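3.2 Handover between teams

The second part of the study looks at how work items are passed from one team to another. In the company we call Dilasmont, four teams share one product line, and each of them has its own backlog, its own planning meeting and its own way to write down a finished task. We followed these teams for six months, beginning in January, and we collected 185 handover notes from the ticket system. Notes shorter than one line were kept, as they also say something about the habits of the team.

Every note was read by two coders. The first coder marked who was expected to take the next step, and the second marked whether the note named a test that the receiving team could run by itself. When the two coders did not agree, the note was discussed with Itzel Solís, who had no contact with the teams during the study. The manager of the Nilgate team asked us to leave out the notes about salaries and holidays, and we did so.

The teams differ more than we expected. In Nilgate the notes are long and are usually written by the team leader. In Mnguni they are written by the person who did the work, often on the same day, and questions come back to that person directly. The Drudgate team has a template with many fields, but most of the fields stay empty. The fourth team has the shortest notes and puts most of the information in the titles of its tickets.

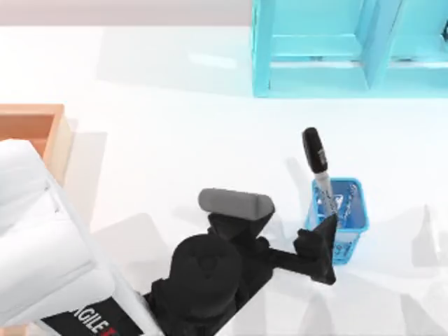
Figure 4. Rendered tabletop with a turquoise shelf unit and a shallow wooden tray.

3.3 Role of the manager

We interviewed the managers of all four teams. The interviews followed a fixed list of topics, although the managers were free to change the order. Three of them described the handover as a matter for the team and said that they read the notes only when there is a complaint. The fourth, from Nilgate, reads every note before it is sent. She told us that this habit is left from an earlier job, where a late correction had to be paid by her own department.

It is difficult to say which behaviour is better. The Nilgate notes received fewer questions from other teams, but they also waited longer before they were sent. Two developers in this team mentioned that they sometimes finish a task and explain it by telephone while the written note is still with the manager. Such calls leave no trace in the ticket system, and our count of questions is therefore probably too low for this team. We return to this problem in Section 5.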